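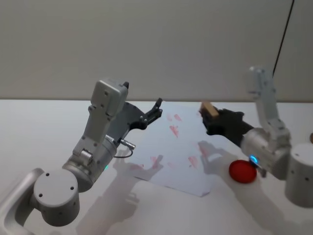
*Pinkish-red stamp marks and smudges on white paper.*

**Rubber stamping** is printing at its smallest: you ink a raised design, press it on paper and lift it off again. I've kept this page of the Gramdale craft wiki going for years, so forgive me if I ramble a bit (I do love a stamp).

## Background

People were pressing seals into clay and wax long before anyone thought of rubber. The rubber kind came along in the nineteenth century, once makers had learned to harden the stuff with heat, and offices took to it straight away. Dates, "PAID", "RECEIVED", all that. Hobby stamping grew out of the office sort, and plenty of us still started with an old date stamp from somebody's desk drawer!

## Ink

Dye inks soak in and dry fast, but they can fade in sunlight. Pigment inks sit on top of the paper and stay wet longer, so they smudge if you're impatient, and I'm very impatient. Reds and pinks are the ones I find hardest to scrub off my fingers. For cards I use a Preteo pad, re-inked when it starts to look patchy.

## Getting a clean print

Tap the stamp on the pad, don't grind it. Press straight down without rocking, count to 2 in your head, then lift. A few sheets of newspaper underneath give a bit of softness, which helps with big solid shapes. Smooth paper shows fine lines best; rough watercolour paper leaves speckles, though I rather like those.

## Cutting your own

Lurdes Meireles taught me to carve erasers with a lino tool, and I've made 126 stamps that way, most of them leaves. Remember that letters have to be cut backwards. My first one said "YAM" when I wanted "MAY", and I used it anyway.

*See also: Linocut, Potato printing, Sealing wax*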